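Kitchen helper project in Losbridge keeps adding to its pile of examples

The folks behind the Noonan project have been at it since August, and if you stop by their workshop in Losbridge on a weekday morning you'll most likely find someone patiently guiding a robot arm through the same small kitchen chore they guided it through yesterday. The idea is to gather enough good examples of everyday handling, things like picking up a cup, tipping it and setting it back down, that a learning system can start to make sense of them and try a few on its own.

So far the team has saved 200 runs across 19 different chores, and they are happy to tell you that plenty of those runs were clumsy. They keep the clumsy ones too, with a note attached, so the system also gets to see what a poor grip looks like. Each session starts at 9 in the morning and goes until whoever is steering gets tired, and then there is coffee and a good long talk over which runs to keep.

See-through cups have been a favorite topic lately. A clear rim is hard enough for a person to spot on a white table, never mind a small camera riding along by the gripper, and the team wants a lot more runs with them before moving on to heavier dishes.

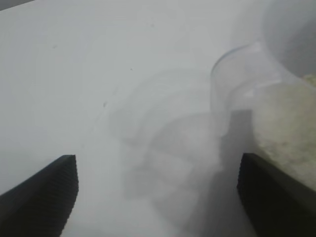 The gripper's view of a clear cup holding a pale, grainy filling, with mist over the white tabletop.

A sister group in Wastska plans to record the same chores on its own tables, and the two sets will be put together under the name Flenarholm. The Losbridge team hopes to have 3 more chores ready by then, starting with stirring.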